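Progress report to the Michailidis Fund: open remote control standard, second period

We are very pleased with how the last few months have gone. When we wrote to you in the spring, Kekau was a draft and a box of test handsets. It is now a published specification, version 2, and three makers of home entertainment equipment are building it into products they mean to sell. For anyone who missed the first report, Kekau is our shared way for televisions, sound bars, set-top boxes and projectors to talk to a single remote, whatever badge is on the front.

Traltora came on board first and has been a joy to work with. Their engineers sent us long, detailed comments on the pairing section, most of which we took in whole. Pairing used to need a code typed in with the arrow keys. Now you hold the remote near the set, press the middle button and wait for the light to go steady. Sternevholm joined in the summer and brought something we badly lacked - a proper range of older sound equipment to test against, some of it still with infrared only. The third maker has asked us to hold back its name until November, and we are glad to do so.

Testing took up most of the money in this period, as planned. We ran 3,518 pairing attempts across all the equipment we could lay our hands on, and 268 of them failed. That is far better than the draft managed, and the failures fell into two clear groups. The larger group came from sets that were slow to wake from standby and missed the first signal. We have lengthened the wait and the early results look very good indeed.
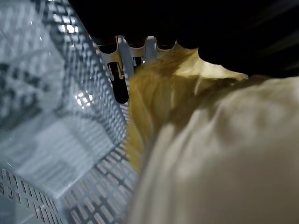 The second group is harder. Some projectors answer on the right channel but give the wrong model number, so the remote offers buttons that do nothing. We can get round it with a list of known faults, though a list has to be kept up to date and we would prefer the makers to fix it at their end. Traltora has already agreed to do this for its own range.

The home trial was the part we enjoyed most. Roughly 1,000 households asked to take part, far more than we had handsets for, so we chose a mix of flats, shared houses and family homes. People liked the big volume keys and the fact that the remote works in the dark without lighting up the whole room. They did not like the battery cover (neither do we, and it has been redrawn). Several asked for a button to find a lost remote, and that is now in the plan for the next version.

Spending is within the agreed budget, with a small underspend on travel and a small overspend on test equipment. We would like to move the travel money across to cover it and would be grateful for your approval.

Work for the next period:

Finish the standby fix and repeat the full pairing tests
Publish the guide for smaller makers, with sample code
Send the redrawn battery cover out to the trial homes
Open the specification for comments on the lost remote feature

The guide is the item most likely to slip. The text is nearly done but the diagrams are not, and we want them checked by Sternevholm before anything goes out.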